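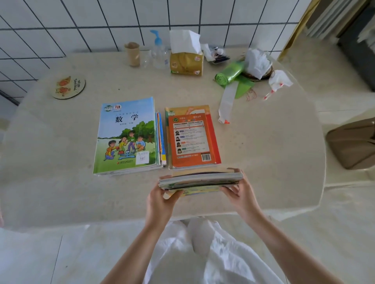

Comparing Two Grippers for Picking Up and Stacking Books
Project report, second-year robotics lab
Fatima Edet and Roel Van Acker
13/08/2019

1. Purpose

Our project was to compare two grippers on one arm doing a job people do at home without thinking: taking books off a table and putting them in a neat pile. The arm was the Montoya bench arm, which belongs to the lab. The grippers were the Binness parallel jaw gripper, with two flat fingers, and the Jaltov soft gripper, which has air-filled fingers that curl around an object. We wanted to know which one to mount for the shelf task that next year's group will take on.

2. How people do it

Before touching the arm we spent a week looking at how people handle books. The main thing we noticed is that people rarely pick up a thin book flat from a table. They slide it to the edge, or tip it, or take several at once and hold the stack from both ends. With two hands on the ends, the covers are pressed together by the other books and nothing slips out of the middle as long as the squeeze is kept up. People also use the front edge of the table to square up a pile.

One arm can't hold both ends the way two hands can. The Binness opens wide enough to take a thin book across its short side, but not along its length. This decided a lot of what we could test.

3. Setup

The arm was bolted to a bench with a white laminate top. A Drirnska depth camera hung above it and gave the position and angle of the top book. We wrote the control program in Python, and it ran the same approach path for both grippers. Only the closing step was different.

We used school textbooks and workbooks, all paperback. Some had shiny covers and some had a rougher finish. Each trial started with a single book or a small pile placed by hand. The arm had to grasp the top book, lift it, carry it across the bench and set it down on a second pile.

A trial counted as a success if the book ended up on the second pile with no more than 2 cm of overhang. A book that was dropped, bent or left behind counted as a failure. We ran 50 trials with each gripper for the final comparison. Counting the practice runs, the arm made 263 attempts in all.

4. Results

The Binness did better on single books. When the fingers lined up with the short side, the grasp was firm and the book stayed level. Its weak point was height. If the camera reading was a little too high, the fingers closed above the cover and came up with nothing. If it was too low, they also caught the book underneath and dragged it along.

The Jaltov was more forgiving about height but worse at holding a paperback flat. The cover bowed upward as the fingers curled in, and a few of the thinner workbooks folded and sprang out. On thick textbooks it did fine. It was also slower, as the pump needed time to fill the fingers.

Shiny covers gave trouble with both grippers, but for a different reason. The overhead light reflected off them and left holes in the depth image. Roel moved the lamp to one side, which fixed most of it. We threw out the 6 final trials done before the lamp was moved and repeated them.

Neither gripper could straighten a messy pile. We tried pushing the books against a wooden block with the closed Binness fingers, and this worked on two sides of the pile but left the other two uneven.

5. Problems

The first set of finger pads on the Binness was hard plastic and marked the covers. We glued on thin rubber sheet and started the practice runs over. We also lost several days when the air line to the Jaltov leaked at the wrist connector. The new connector has been fine so far.

6. Recommendation

We recommend the Binness with rubber pads for the shelf task. The height problem should be handled in software, by lowering the fingers until they touch the pile and then backing off slightly. Fatima has started on this, and the code is in the project folder with the trial sheets. It has not been tested on piles with mixed book sizes. Anyone who continues should check the camera calibration first, as the mount gets bumped when people reach over the bench.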